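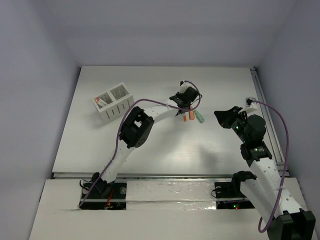

Cable rules for a two-arm bench cell: is there a standard, or just taste?

Asked by Kristóf Simon
6 comments · 3 shares

We run small pick-and-place work on a pair of light arms over a white table, walls on three sides. The camera cable on each arm is purple and goes its own way in big generous loops. One of them goes right around the side of the gripper. My colleague says this is strain relief. I say it's a jump rope.

Friday we have an internal review at Tolness and I'm supposed to hand in one page called "good practice for cabling and workspace." So far it has a title. What do people write down? Slack, ties, loose wires at the base, what may be left on the table between runs? I'd like rules somebody will follow after August, when I hand this over.

---

Answer from Wenche Blomqvist
98 found this useful

I wrote ours at Porley and it has been rewritten by everyone who ever snagged something, so take what you want.

Slack is set at full reach, never at the park pose. Drive each arm slowly to its worst corner with the wrist turned all the way, and leave enough cable that it doesn't pull there. Then fold the arm up and look at where the extra goes. If it hangs between the jaws and the parts, reroute it.

Tie on both sides of every joint and leave the joint itself free. One tie halfway down the forearm is a start. Ties snug, tails trimmed flush (I have the scar).

Loops near the gripper go on the side away from the other arm. With two arms sharing a table this matters more than anything else on the page, and it's the one people skip.

Wires at the base get a clip on the mounting plate. Red and orange wires dangling beside a shoulder will be grabbed by a sleeve sooner or later — usually mine.

Table: only what the task needs. Baskets get a taped outline so they go back at the same angle, or you'll spend a morning debugging a basket.

We inspect cables every 3000 cycles. I picked that number because it was easy to remember, and it has since acquired the authority of scripture.

---

Answer from Sverre Dalen
20 found this useful

For the actual standards, start with ISO 10218 for the robot and its integration, and do a risk assessment before you argue about cable ties. Small arms still pinch. Your page should say who is allowed inside the walls while the power is on, and where the stop button is. Put that first. Cables second.

---

Answer from Gunvor Grønli
2 found this useful

just use shorter cables

Comment from Wenche Blomqvist: We tried shorter cables. We now own several very short cables and one new connector.

Share · Report · 6 comments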